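The good tea things

For nine years I made tea by dropping a bag into a mug, forgetting the mug, and finding it at four in the afternoon on top of the dryer. I considered this a system. Then in January my aunt-in-law Lorna Rutherford moved to a smaller apartment, and I came home with a box marked TEA (GOOD), which I took as a comment on what I'd been drinking.

Inside was a lot of newspaper and a set for doing tea the slow way. I had no idea what half of it was for. There was a little gray jug with a spout that I took for a creamer, and I put milk in it for most of a week. Then Anong Jitpraphai came over, watched me do this, and set her bag down on the floor very carefully.

It's a fairness cup, she told me. You pour the brewed tea into it first, all of it, and then from there into the small cups, so that the first person doesn't get dishwater and the last person doesn't get tar. I've been to dinners where this principle could have been applied to the lasagna.

So now I lay everything out on Wednesday nights, when the TV is occupied by someone else's hockey. Laying it out takes longer than drinking it. The tray goes on the left, the cloth goes next to the tray, and the jug goes on its saucer, where it looks more important than anything else I own. The cups go wherever they land. Anong lines hers up. I have seen her nudge one with a fingernail, step back, and nudge it again.
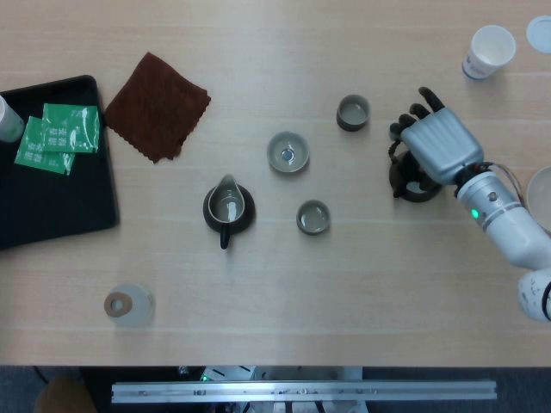 Tea night, before any tea. The green packets on the tray are the ones I'm supposed to be saving.

The cups don't match, and I spent a while worrying about that. One is wide and shallow with a pale gray-green glaze, and it's the best-looking thing in the box and also the one that burns your fingers. The smaller ones are dark on the outside and light on the inside and hold, by my estimate, one swallow. My first reaction was that somebody had sent me the doll version. My second, after the fifth refill, was that I needed to stand up and walk around the block.

I should say something about the cloth, as I have opinions. It's chocolate brown with zigzag edges, and brown is the only reason it still looks respectable. My previous tea towel was white linen, a wedding present, and I ruined it in one evening. Lorna says a tea cloth is meant to stain and that people get proud of theirs. Lorna also says this about her car.

The tray is black, with rounded corners, and shows every single drop. I wipe it down, it dries, and there's a ring on it I would swear wasn't there before. I've stopped looking at it under the overhead light.

As for the packets, they came from Thitima Ruangrit, who brought me a handful and instructions to use good water and pay attention. I can't read what's printed on them, so I go by smell and by the color of the wrapper, and all the wrappers are green. Last week's tasted like toasted rice and a hayfield. The one before that tasted like I'd gone off to answer the door, which I had.

I still use the mug in the mornings. The dryer still gets its share. But if you come by on a Wednesday you'll get the little cups, and you'll get them filled evenly, and please don't ask for milk. I've only just got the smell out of the jug.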